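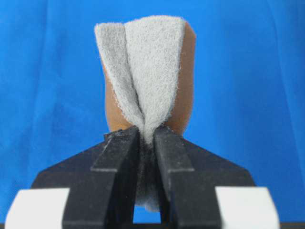
Cletar is opening a second refill shop on 24th October, and I get to be the one who tells you about it! I'm Kurniawati Hidayat, I started Cletar, and I still work behind the counter most mornings. If you've never been in, we sell dish soap, laundry liquid, floor cleaner and a few other things by weight, out of big drums, into whatever bottle you bring with you. We also sell the plain stuff that goes with it. A sponge like this one, tan foam on one side and gray scouring pad on the other, with those little fuzzy fibers sticking out along the edges, is the thing people pick up while their bottle is filling. I go through plenty of them myself. My mother can make one last a month and I have never come close.

The new shop is on Stivum Street, next to the dry cleaner and across from the bus stop, in what used to be a shoe repair place. We kept the old counter. It has a dip worn into it right where the register sat, and our carpenter offered to sand it out and I said no way. There's a ramp at the side door, there's a bench out front, and the parking is better than at our first shop, which I know has been a sore point (I read your notes, all of them).

What's new at Stivum Street

The biggest change is the filling wall. At the first shop we have four taps and on busy days there's a line that goes past the bread rack. The new wall has eight taps – well, 8 is what the sign painter put up in giant numerals, so I suppose that's now official. Each one has its own scale and its own shelf at elbow height, so you can put your bag down and use both hands. You weigh your empty bottle, fill it, weigh it again, and the label prints with the price. If you'd like someone to do it for you, just ask, we like doing it.

We're also bringing in Sevex, our new dish soap. I've been fussing with it since last year with Tirta Hutapea, our soap maker and the most patient man I know. We wanted something thick enough that you don't pour out half a cup by accident, with a scent that doesn't fight with your dinner. The first batches smelled like a candle store. One of them smelled like pickles, and we still don't know why! The version we ended up with has a light lime scent, and there's an unscented one in the drum beside it for anybody who would like their plates to smell like plates.

Tirta asked me to put in a line from him, so I will. "It's dish soap," he told me. "I worked very hard on it and it's green. Use less than you think you need."

Bring your bottles

You can bring pretty much anything clean with a lid that closes. Old dish soap bottles, jam jars, a milk jug, the nice glass thing your aunt gave you. Please rinse it and let it dry out first, as water left in the bottom thins the soap and you pay for the weight of it too. If you forget, there's a shelf of donated bottles by the door and they're free. We wash those ourselves every evening after closing.

Our customers at the first shop brought back bottles for 3,831 refills in the year up to the end of August. I had to ask our bookkeeper to read me that number a second time. A whole lot of those were the same bottles coming in again and again, and I recognize some of them by now. There's a yellow one with a duck sticker that has been in so often the duck has no face left.

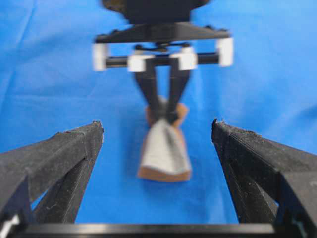

We'll be selling cloth at the new shop too, which we've never done before. It started with a couple of rolls of cotton that Kwok, the fabric shop two doors down from our first place, was clearing out, and I cut them up into dish towels at my kitchen table. They sold out, so we ordered more, and this time Kwok is doing the hemming. There'll be a natural white, a dark red and a bright blue. I wanted a blue right around the one behind those black finger-shaped pieces, strong and cheerful, paler where the light lands on it and deeper down the left. Kwok sent me swatch after swatch and I taped them all to my fridge until my family begged me to choose. Towels come singly or in a bundle of four, and the bundle is tied with string that you can bring back or keep.

If your old towels are past saving, bring them in. We have a bin for worn-out cotton next to the door, and we cut it into shop rags. We can't take anything with a lot of stretch in it or anything oily, sorry.

Opening day

Doors open at nine in the morning and we'll stay open until six. The first 100 people through the door get a small bottle of Sevex filled for free, and you can choose lime or unscented. No purchase, no sign-up, no card to carry around. There'll be coffee from the cart that parks by the bus stop, and my brother is making fried bananas, and if you've had his fried bananas you'll understand why I'm asking you to come early.

At eleven Tirta will do a short talk at the back of the shop on how to get burned rice off the bottom of a pot. He does this every time we have any kind of event and it is always packed. Bring your own pot if you have a bad one. He'll do it again at 2 in the afternoon for anybody who misses the first round. Kids are welcome, and there'll be a low table with paper and crayons for designing a label. We're going to print our favorite and put it on the hand soap drum until New Year.

We're hiring for the shop as well. It's part time to start, mostly afternoons, and you don't need any experience with soap (I had none). You do need to be okay with lifting a full jug and with chatting, as our regulars love a chat. Stop in at either shop and ask for me. I'd much sooner meet you than read a form, though a short note with your phone number on it is a help.

And the first shop?

It stays open, same hours, same people, same creaky door. A few of you have asked me very nervously if we're moving and the answer is no. We'll stock Sevex there the following week, once the new drum rack is in. The towels will be at both places. The bread stays at the first shop only, for now, as the baker has just the one van and it's not a young van.

For press

If you write for a paper, run a neighborhood newsletter or have a radio show, I'd love to have you over before we open. I can walk you around the new shop, fill you a bottle, and put you at a table with Tirta, who gets shy for the first few minutes and then won't stop talking about lye. Pictures of the filling wall and the old counter are ready to send. Call the first shop during opening hours and ask for Kurniawati, or leave a message with whoever picks up and I'll call you back the same day.

About Cletar

Cletar is a family-run refill shop for cleaning supplies and simple household goods. Our soaps are made in small batches in the room behind our first shop, and sold by weight. From this fall we have two locations, both open six days a week.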